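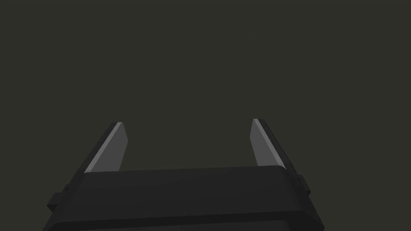 Elspeth Nisbet told me on the second visit that I was asking the wrong question about the bus. I kept asking people whether it was late, and she said lateness didn't bother her much, she just wanted to know if it was coming at all. I went home and rewrote my whole survey that night, so thank you, Elspeth!

Home Projects Reports Student Work Contact

Last updated: November

Waiting for the Davgate Bus

My project was supposed to be a simple one. I live two stops from the end of the Davgate line, I've been riding it since middle school, and I wanted to find out how people decide whether to keep waiting or give up and walk. My first plan was to stand at the stops with a clipboard and time everything. I did do that (in some pretty awful weather), but the talking ended up being way more useful than the timing.

How I did it

I picked 5 stops between Haldane Street and the Davgate turnaround. I went in the early morning and again after 4 p.m., and wrote down when each bus was due and when it showed up. By the end I had 1,152 lines in my spreadsheet, one for every scheduled bus I stood there for or a classmate covered for me. Then I did eight longer interviews with riders, mostly at the bench outside the pharmacy on Haldane.

The old survey had questions like "How many minutes late is too late?" and people just shrugged or made up a number to be nice to me. The new one asked what they do while they wait and what makes them leave. That got people going. One man talked for over 2 hours - I missed my own bus home.

What I found

Most people who ride every day don't look at the printed schedule. They look down the hill. At Haldane you can see the bus come around the corner by the tire shop long before it gets to you, and riders there were pretty relaxed. At the Davgate end there's a bend and a row of hedges, so you see nothing until it's right on top of you, and that's where people told me about giving up and walking.

I really expected the stop with the worst timing to have the most complaints. It didn't. The stop by the library was the worst in my spreadsheet and hardly anyone grumbled, and I think the library lobby has a lot to do with it. You can stand inside where it's warm and still see the road.

A few riders mentioned calling a friend who lives farther up the line to ask if the bus had gone by yet. I love this. Two of them had been doing it for years, and one had her friend on speed dial just for that.

Problems

My mornings are better covered than my evenings (I have band). I also only talked to people who were still at the stop, so I missed everybody who had already quit riding, and those are probably the ones with the strongest opinions. My teacher pointed this out in my first draft and she's right. I tried putting up a flyer at the grocery store to reach them and got one call, from someone selling a couch.

If I did it again

I'd start with the interviews and do the timing second. I'd also like to try a plain chalkboard at the Davgate stop where riders write down the time the last bus left. It would cost next to nothing, and the woman who runs the laundromat across the street already said we could use her wall. My spreadsheet and both versions of the survey are in the folder in the library office if anyone wants to pick this up next year.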